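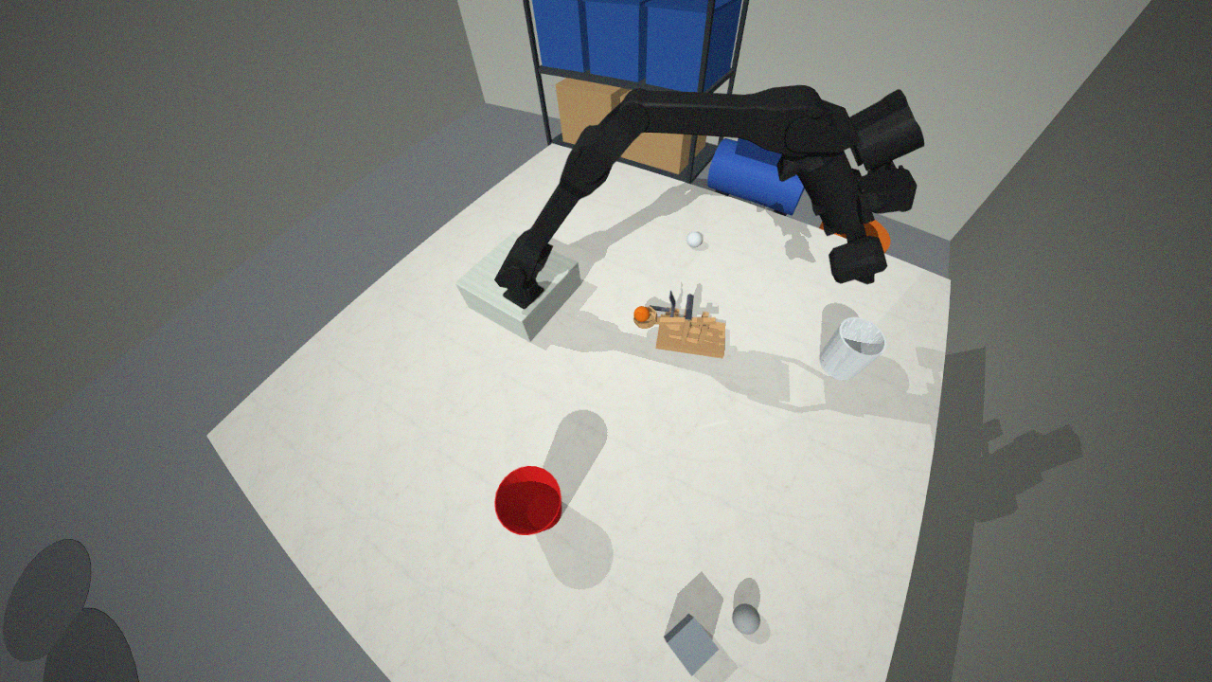

January, 21:40

Senate paper on the new department went through this afternoon. The Department of Community Studies now exists on paper at Wurnside, with effect from the start of the summer term. Item 5 on the agenda, taken after the fee schedule, passed without a vote.

Points to keep for my own record. The department takes over the two degree routes now run under Humanities, plus the evening certificate. Staff posts transfer on existing terms. The 397 students registered on those routes keep their current module codes until they finish; new entrants get the new codes. Registry wanted everyone moved at once. I argued against this on the grounds that transcripts would then show two codes for the same module, and the Dean agreed.

Wulan Pasaribu is confirmed as acting head. She spoke for a few minutes on placements and asked for the agreement with Dritside to be renewed before the handbook is printed. The present one covers 90 placement days per student and lapses at the end of the session. She also asked who holds the signed copy. I believe it is in the Zilbridge office, in the grey cabinet, but I have not checked.

Budget: the library line is 2,000 for the first year, which will cover journals and very little else. Tjoa have quoted for the door signs and the letterhead. The quote uses the old spelling of the faculty name, so it has gone back.

The naming ceremony is still not settled. The large hall is taken by the examinations office for most of May. The lecture theatre is free but has no step-free route to the stage. I have asked for both to be held until the end of the month.

To do tomorrow: minutes in draft, corrected statute wording to Legal, placement agreement found and scanned. Ask Wulan whether the certificate students are to be invited.

Left the building at 18:15. Train late again. Read the external examiner's report on the way home and marked two paragraphs to query.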